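2 min read

Keep the Old Machine

By Irena Wieczorek

My neighbors in Eltetville buy a new computer every three years. When I ask what was wrong with the old one, they say it was slow. I do not think slow is a good reason to throw a thing away.

My own computer I bought used from the shop Oprea, for 90 dollars. I write my letters on it and I do my taxes. A cleaning and a new fan would save many such machines, but people are afraid to open the case.

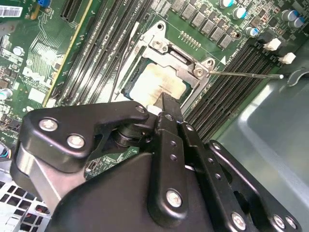
What the shops could do

They could sell an hour of repair as gladly as they sell a new box. I would pay for this hour, and I believe my neighbors also.

3 shares

2 comments

Barnabás Oláh: I agree, but for some old machines the parts are hard to find now.

Diluvano: My father is 79 and he still changes his own fans.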